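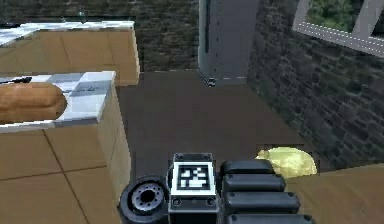 Notes 7. Bolted joints: preload, load sharing and loss of clamp

A bolted joint works by friction and by compression of the parts between the head and the thread. The bolt is a spring that holds the parts together, and in a well designed joint it is never used as a pin. The usual layout for a round part is the flange: a ring of small holes set around a central bore, as on the gray flange at the end of the black cylindrical joint on the left. The bore is left free for a shaft, a cable or a fluid, and the holes lie on a common circle so that the clamp force is spread evenly over the face. Everything in these notes applies to that layout. Gaskets are left for Notes 8.

7.1 Symbols

F is the preload per bolt, in newtons. P is the external axial load per bolt. T is the tightening torque. d is the nominal diameter. K is the nut factor. kb and kc are the stiffness of the bolt and of the clamped parts. C is the joint constant, kb / (kb + kc). n is the number of bolts and D is the diameter of the bolt circle.

7.2 Torque and preload

The working relation is

T = K F d

K covers friction under the head, friction in the thread, and the small part of the torque that does the stretching. For dry steel on steel we take K = 0.20. With oil on the thread it can fall to 0.15 or below, so the same torque gives a higher preload. State the surface condition whenever you state a torque.

Worked case. M4 bolt, target preload 2,000 N, dry. T = 0.20 x 2,000 x 0.004 = 1.6 N m. The tensile stress area of M4 coarse is 8.78 mm2, so the mean stress is 228 MPa. For class 8.8 the proof stress is 580 MPa in this size, so we are at 39 percent of proof. That is low for a steel joint and reasonable where the threads are cut in aluminum.

Torque control has a wide scatter, commonly taken as plus or minus 25 to 30 percent with a hand wrench. Check slip and separation at the low end of the scatter. Check bolt yield and thread stripping at the high end.

7.3 Sharing of an axial load

When an external tension P is applied to a preloaded joint, the bolt takes only part of it:

bolt force = F + C P
remaining clamp = F - (1 - C) P

Take F = 2,000 N, P = 500 N, C = 0.2. The bolt force rises to 2,100 N. The clamp force falls to 1,600 N. Separation occurs when the clamp reaches zero, at P = F / (1 - C) = 2,500 N. Past that point the bolt carries the whole external load and the equations above no longer hold.

The consequence for fatigue should be clear. If P cycles between zero and 500 N, the bolt sees a range of 100 N. If the same bolt has been left slack, it sees the full 500 N on each cycle. Many fatigue failures blamed on weak bolts start with low preload.

C is small when the bolt is long and slender and the clamped parts are stiff. It goes up with short bolts, soft spacers and plastic washers.

7.4 Bolt circle under a bending moment

For n equally spaced bolts on a circle of diameter D, with a rigid flange tilting about its center line, the highest bolt load is

Pmax = 4 M / (n D)

For M = 10 N m, n = 8 and D = 40 mm, Pmax = 125 N. The rigid assumption is poor for thin flanges. There the bolts near the load take more than their share and prying adds to it. Use the lookup sheet in the Keogh handout for those cases.

7.5 Torsion and slip

Torsion is carried by friction at the face. With a friction coefficient of 0.15 and a clamp of 2,000 N, each bolt position resists 300 N of sideways force. Eight positions at a radius of 20 mm resist 48 N m. Subtract the loss of clamp from 7.3 before using this figure if torsion and bending act together. Where the margin is thin, add dowels. Do not count on the bolt shanks, which sit in clearance holes.

7.6 Loss of preload

Embedding is the flattening of surface peaks under the head and in the thread. It takes place mostly in the first hours. The loss is

delta F = s kb (1 - C)

where s is the total settlement. For an M4 bolt with a grip of 12 mm, kb is close to 150,000 N/mm, counting the grip length only. With s = 5 micrometers and C = 0.2, the loss is 600 N, or 30 percent of our preload. If the grip is raised to 36 mm, kb drops to 50,000 N/mm and the loss to 200 N (holding C for comparison; in practice it changes too). Paint under the head makes s larger and should be masked off.

Self-loosening is a separate effect. It comes from repeated sideways slip at the face. Spring lock washers do little against it. Thread adhesive and a higher preload both help.

7.7 Tightening order

Bring the bolts up in three passes, at 30, 70 and 100 percent of final torque, working across the circle in a star pattern. Finish with one pass around the circle in order at full torque.

7.8 Problems

1. Find the torque for an M4 bolt at a preload of 2,676 N, dry. Repeat with K = 0.15.

2. The flange in 7.4 carries M = 10 N m and a torsion of 30 N m. Find the margin against slip with preload at 70 percent of nominal.

3. A joint has F = 2,000 N and C = 0.35. At what external load does it separate?

Corrections to Haris Karagiannis before the June session. Problem 2 will be marked on method.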